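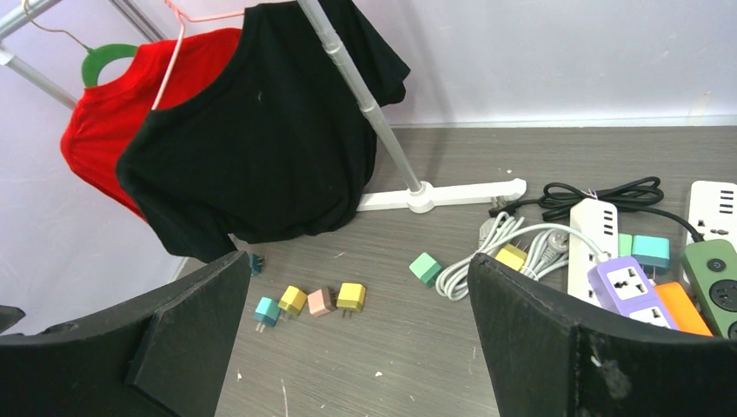

# Timber Porches of Illotholm

*Timber Porches of Illotholm* is a book on the wooden house porches of the island town of Illotholm. It was published in English by Bristora, a small press in Rudlow, and has 285 pages with 123 photographs and a folding map at the back. The text is signed only "Zhuravel", the pen name of an author who wrote also on barns and boat sheds.

The book is known mostly among students of local building. Its first printing was of 536 copies and it has been out of print for a long time. A second edition was announced by the press, but it did not appear. 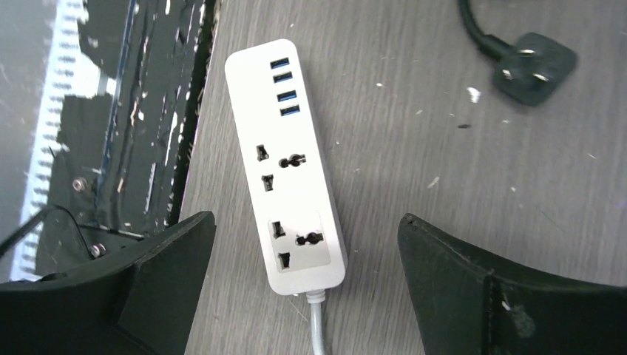

## Contents

The first part is an introduction to the town and its carpenters. It explains how the porch, which was at first a simple shelter over the door, became a closed room with windows on both sides. The author connects this change with the arrival of cheap window glass and with a fire rule that moved the kitchen stove away from the entrance.

The second and longest part is a catalog of houses, arranged by street. Each entry gives the form of the roof, the type of post, the pattern of the railing and, where it could be found, the name of the builder. Houses on the harbor side receive more space than the others. The entries for the upper town are short, and for 18 of them there is only a drawing made from the road.

The last part deals with repair. It includes advice on replacing a rotten sill without taking down the posts — a subject on which the author had strong opinions — and a list of the profiles used by the town sawmill. There is a glossary, but no index.

## Reception

Early notices were friendly and praised the drawings. Later readers have found the dating of the oldest porches too early, as it depends on family memory more than on tax records. The chapter on the harbor side is still often cited.

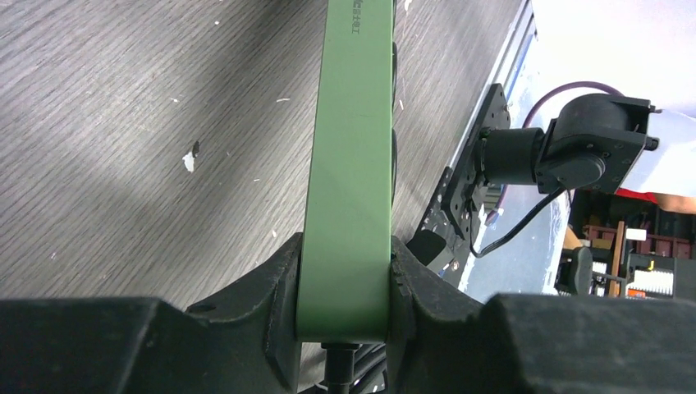
Kanako Takagi has argued that the dates are a smaller problem than the street order of the catalog, "which separates porches by the same hand and makes every carpenter look like a beginner." She proposed to rearrange the entries by workshop, and published a table for this purpose as an appendix to her own study of island joinery. The table leaves out the upper town.

## Copies and variants

Two bindings are known, one in gray cloth and one in plain boards. The copies in boards lack the folding map, and it is not clear if they were sold in this form or were meant for reviewers.
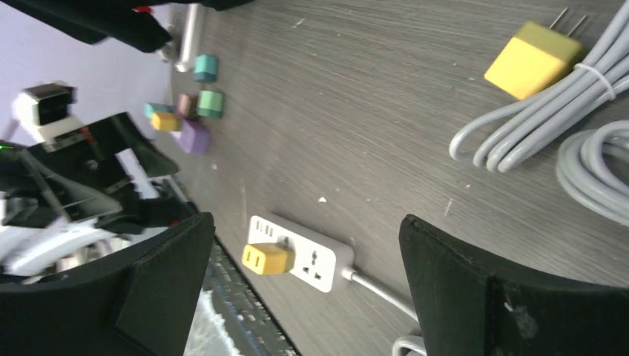

*White power strip with a yellow plug adapter.*

In some copies the plates for the harbor chapter are bound after the glossary. A loose errata slip corrects the spelling of several street names. It was printed in October, after the first copies had left Rudlow, and is often missing.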